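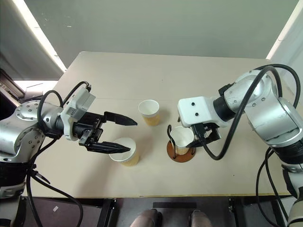

Couldn't we just put the coffee in mugs and skip the whole cup question? One of you wrote that on a feedback slip last term, and I've kept it, because it's a fair place to start session 2. Yes, you could use mugs. If you're serving 12 people in your own kitchen, please do! But most of you are going to end up running a table at a fair, a school lobby or somebody's office opening, and then it's paper, and paper has its own manners.

Beverage Service for Small Events, handout for session 2
Lenincombe evening program

So, cups. A paper cup is a sheet wrapped into a cone and glued down one side, with a disk set in at the bottom and the top edge curled over into a rim. The rim does most of the work. It keeps the mouth of the cup round when somebody grabs it, and it's what the lid snaps onto. Squash the rim even a little and the lid will leak on that side. I throw those out, or I keep them for stirrers.

Now pick one up from the stack on your table and squeeze it gently, first near the top, then halfway down. Feel the difference? Halfway is where it gives. When you hand a drink over, hold it low, close to the base, and leave the upper part free for the guest. Keep your fingers off the rim, please – that's where a mouth is going.

Holders. I like the kind with a round base and a wire handle, and I know some of you find them fussy. What I like is that the guest gets something to carry the cup by, and a wide foot under a narrow cup makes it harder to knock over. To load one, set the holder down first, turn the handle to the side, and lower the cup straight in. Don't push. If it won't sit level, try another cup size before you start bending wire. (We lost a good holder that way in January and I'm still a bit sore about it.)

Setting out the table. Leave more room than you think you need. Cups that touch each other get knocked over together, and you want space for a whole hand between them. Your filled cups go toward the guest's side and your empties stay near you. I work from back to front so I'm never reaching over something hot, and I'd like you to try it that way tonight even if you end up hating it.

How full? Our practice cups hold 350 ml to the brim and nobody should ever get 350 ml. Stop a finger's width below the rim, more if the person wants milk. If there's a lid going on, put it on while the cup is standing on the table, pressing around the edge with your thumbs.

For the Delorme reception sheet, which you'll fill out in pairs, the guest list is 213. Work out your cups from that, assume some people will come back for a second one and take a fresh cup, and write down what you assumed. I'm much more interested in your reasoning than in the total.

Bring next time: an apron, a dry cloth, and your filled-out sheet. We'll be in the Mudik room again, and we start with lids.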